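Loster Open Day in Lendau: Questions and Answers
Updated 2024-05-18

Do I need to book?
Yes. Each group has 20 places and stays 10 minutes at every station. The simulator station is called Distine and it is on the upper floor, next to the Cuadros room.

What will I see at Distine?
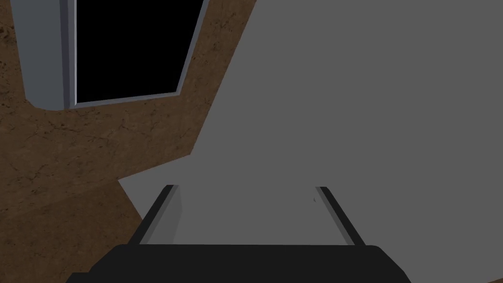 Picking tasks are shown on a large screen, from the view of the gripper itself. Visitors follow one task and can ask the operator to repeat it. Between the two fingers you look down on a plain gray surface, and many guests ask us what the black doorway behind it leads to. It is only part of the virtual room.

Are the objects real?
No, at this station everything is computer-made. We have 128 objects in the library, mostly household things.
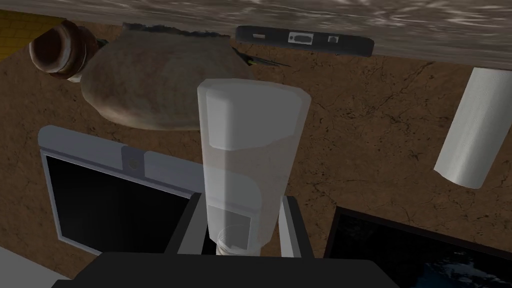 Frosted bottle held in the gripper, cap pointing down.

Can children try it?
Children from seven years can use the controller together with an adult.

I missed the May date. Is there another one?
The next open day is in October. Please write to us if your group needs the elevator.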